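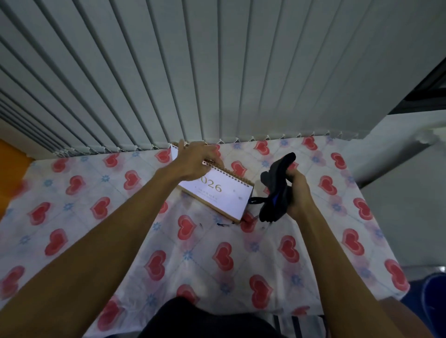
Figure 4-1. Small spiral-bound desk calendar, held in the left hand.

4 Moving your dates from paper to the planner

This section is for households which kept their dates on paper until now and want to have them in the Genidis Home Planner. You need to do it one time only. If you already used another planner program and have an export file from it, go to section 5.

Before you begin, the planner must be installed and the household must have a name and one owner (section 2). The other members can be added later. It is no problem if they have no account yet when you type their birthdays.

Note: The planner does not read photographs of handwriting. All dates are typed by hand or copied from the list template.

4.1 Collect the paper

1. Bring together everything where dates are written. Desk calendar, wall calendar, school letters, appointment cards from the dentist, the waste collection sheet, the backs of envelopes.
2. Put aside the papers where all dates are in the past. Keep them until you finish section 4.6.
3. Sort the remaining papers in two groups: dates which come back every year, and dates which happen once.
4. Check the last pages of each calendar. Many people write there the dates of the next January, and these are easily forgotten.

If two papers give a different date for the same thing, do not choose by yourself. Mark both with a pencil and ask the person or the office. In our own test household the vaccination of the cat was written on three different days and all three were wrong.

4.2 Set the date format and the first day of the week

Do this before you type anything. If you change the date format afterward, the entries stay correct, but your printed lists will not match with the old ones.

1. Open Settings, then Region.
2. Choose the order of day and month. The factory setting is month first.
3. Choose the first day of the week. Look at the paper calendar which you use the most and choose the same as there.
4. Choose the 12-hour or 24-hour clock.
5. Press Save. The planner goes back to the month view.

Caution: The Region setting belongs to the household and not to the single member. When one member changes it, it changes for all.

4.3 Type the yearly dates

Begin with the group of dates which come back. They are fewer and you see quickly if you make something wrong.

1. In the month view, press New, then Yearly.
2. Type the name. Use a name that the whole household understands. "Grandma" is not good if the children have two of them.
3. Type the day and the month. The year of birth can stay empty. If you fill it, the planner shows the age.
4. Choose the color of the member, or leave it at gray for a date which belongs to everybody.
5. Set the reminder. For birthdays we recommend one week before and again on the day.
6. Press Save, or Save and New if you have more dates.

Note on February 29: the planner asks if you want the entry on February 28 or on March 1 in the other years. You can change the answer later in the entry itself.

Names with special letters are accepted in all fields. If you search for Þórarinsdóttir and have no Þ on your keyboard, type Th, and write the other letters without accents. The search will find it.

4.4 Type the single dates

1. Press New, then Once.
2. Type the name, the date and the starting time. If you leave the time empty, the entry stands at the top of the day.
3. Type the place, if it is needed. The planner remembers the places and offers them the next time.
4. In the field Who, choose the members who must go. Members in the field Who receive the reminder, the others only see the entry.
5. If something must be brought (a form, sport shoes, the old glasses), write it in the field Bring. It is shown in the reminder in bold letters.
6. Press Save.

For dates which repeat in a pattern, such as paper waste every second week, use New, then Series. Type the first date, the distance in weeks and the last date. A series must have a last date. When the collection days move because of holidays, open the single day in the series, press Move, and answer "This day only."

Caution: If you answer "All days," the complete series moves, also the days in the past. You can take it back with Undo, but only until you close the planner.

4.5 Use the list template for many dates

If you have a lot of dates, the list template is faster. You find it under Tools, then Templates. It opens in any spreadsheet program.

1. Save the template under a new name.
2. Fill one line for each date. Do not change the headings in the first line, and do not delete a column even if you do not use it.
3. In the column Kind, write Once or Yearly. Series cannot be loaded with the template.
4. Save the file and close the spreadsheet program.
5. In the planner, press Tools, then Load list, and choose your file.
6. The planner shows a preview. Lines with an error are red. You can correct them in the preview directly.
7. Press Accept.

One file can have up to 2,672 lines. A longer file is not loaded at all, so please split it in two.

Note: If you load the same file a second time, the planner recognizes the entries with equal name and equal date and skips them. If you corrected a name in between, the entry will be there twice. Delete the old one by hand.

4.6 Compare and finish

Take time for this part, best with a second person. One reads from the paper and the other looks on the screen.

1. Choose the year view and press Print, then List by month.
2. Read every month aloud from the paper and mark the line on the printed list.
3. Type what is missing.
4. Do the same with the pencil marks from section 4.1, when you have the answers.
5. Make a backup (section 9).

We recommend that you keep the paper calendar in use next to the planner for one more month. Write new dates in both. When you see that everybody in the house looks first in the planner, you can stop with the paper, or keep it if you like it.

4.7 If something is not right

All entries are one day too early: the time zone of the device is wrong. Correct it in the device, not in the planner, and start the planner again.

Message 1657, "Date not possible": the day does not exist in this month, or day and month are exchanged. See section 4.2.

Message 1752, "Member not found": the name in the column Who is written in a different way than in the member list. Look also for an empty space after the name.

The reminder does not come: check that the member is in the field Who, and that messages from the planner are allowed in the device.

If the problem stays, write to the support and attach the file planner-log from the folder Tools. Please do not send your whole calendar, we do not need it.

Text of this section: Unnur Grímsdóttir. Checked by Volkan Gezer. State of November 30, 2025.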